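Week 6 handout: Reading displacement figures
Instructor: Juwita Pasaribu

Headline totals for refugees and displaced people get repeated until they sound like measurements. Most are sums of very different things: border registrations, camp rolls, household surveys and government estimates. Before quoting one, find out which kind you have. 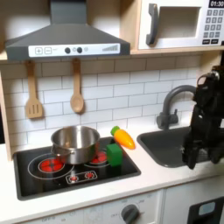
Registration counts look the firmest, and I trust them less than most of my colleagues do. A roll records who signed up on a given day. The 01:30 on a toy microwave's display has the look of a time without timing anything, and a camp total printed to the last digit can be much the same. In our practice case, the Palach camp, the roll says 994 people. A shelter survey in November found 682. The press release used the first number and gave no date for it.

People leave without signing out. Others arrive and never sign in. Neither error cancels the other just because we would like it to.
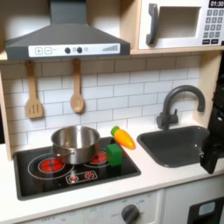 Should we average the two Palach figures?
Leave them separate, report both with their dates and methods, and say what each one misses.

For next class: read Chun-yin Mak's chapter on return movements. He claims 303 families went home "voluntarily." Look for who asked them, and what they were told about aid if they stayed. Bring 2 written objections.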